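Brulberg Neighbors Board > Hobbies and Crafts > Paper lanterns for the river walk, which paper are you using?

marshmallow_pam
Posted 13th September
OK so I signed up to make 100 folded lanterns for the Astasham river walk and I'm already regretting my paper choice. I bought the cheap printer stuff because it was on sale, and the creases look fine when I make them but then the whole thing kind of sags by the next morning. Does anybody have a paper they love? I've got 15 done and I don't want to throw them out!

tidewater_dad
I did these two years running. Printer paper is fine for practice and that's it. Get the Uvirent 120 weight if the art store on the hill still carries it. It holds a crease like nobody's business and light still comes through OK.

gluestick99
Going to disagree with tidewater_dad. The heavy paper cracks right along the fold if you go back over it more than once, and the lantern pattern makes you reverse four of those folds. I ended up with little white fuzzy lines all over mine and they looked a hundred years old. I'd go lighter and brush on a coat of starch.

tidewater_dad
It cracks if you fold against the grain. Tear a scrap both ways first. The way that tears straight is your grain, and your long folds should run with it.

gluestick99
I know what grain is lol. The pattern has folds going both directions, so half of them are against it no matter what you do.

marshmallow_pam
Ha, please don't fight, I need both of you! What kind of starch? Like laundry starch?

gluestick99
Yep, the spray can kind works but I like mixing it from powder. Two spoons to a cup of cold water, stir, then heat it till it goes clear. Brush it on flat sheets, let them dry on a towel overnight, THEN fold. If you brush it on after folding you'll have a mess – ask me how I know.

ferryroad_kt
Jumping in because I did a big batch for my sister's wedding in May. My biggest tip is to do all of one step before you go on to the next one. So every sheet gets its center fold, then every sheet gets its corners, and so on. I used to make each lantern start to finish and my folds were all over the place. Once I had a rhythm going they came out so much more even, and I could watch TV while I did it. 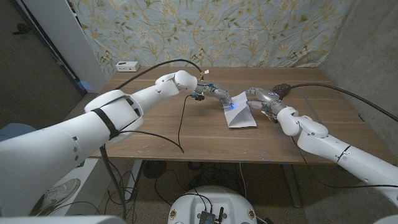 Also get a bone folder if you don't have one! I used my thumbnail for the first few dozen and it hurt for a week. The back of a spoon works too, if you don't feel like spending money. And put a sheet of scrap between the spoon and your good paper or you'll get shiny streaks that show up when the light's on inside.

quiltnook
Seconding the scrap paper. I'd add that the Awan pattern everybody passes around has a mistake on the second page. Step six shows a valley fold and it needs to be a mountain fold. My first lantern came out looking like a sad envelope.

ferryroad_kt
Is that the old version? I printed mine this spring and step six was fine. Step eight was the one that confused me.

quiltnook
Could be old, mine has a coffee ring on it from I don't know when.

tidewater_dad
The walk page says last year had 1,611 lanterns, by the way, and 397 of those came from the grade school. So Pam, if yours sag a little you'll be in good company. Kids' lanterns lean every which way and I like them best.

marshmallow_pam
That makes me feel a lot better! I'm going to try starch on half and get a small pack of the Uvirent for the other half. Will report back. Do you all tape the bottom or glue it?

gluestick99
Glue. Tape shows.

tidewater_dad
Tape. On the inside. Glue lets go when it's damp down by the water.

quiltnook
Oh here we go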